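Week 10 handout: trying out grasping in simulation before we go near the lab

Welcome back, everyone, and thank you for the lovely questions last time, which I've tried to work into these notes. We were talking about why one camera is so rarely enough for a policy that has to pick things up. A view from across the room tells the arm how the cup and the plate sit on the table, but it's rather poor on the last little stretch, where the fingers meet the rim.
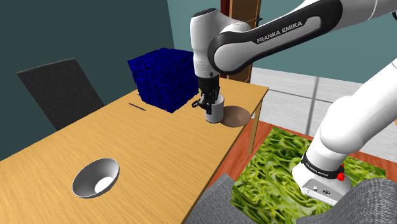
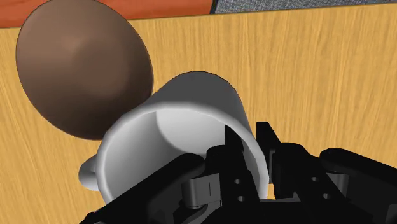 Now, the method we follow in the Drelen exercises goes like this. You train one policy on both views together, then a second one on the far view only, and run each of them for 60 trials with the lighting and the table texture changed every time (do please keep the same seeds, or the comparison won't mean very much!). My own far-view policy managed 11 successes and the one with both views managed 54, though I'd be a bit wary of reading too much into a single training run.

For next time, have a go at changing the textures only, and bring your plots along, even if they look messy.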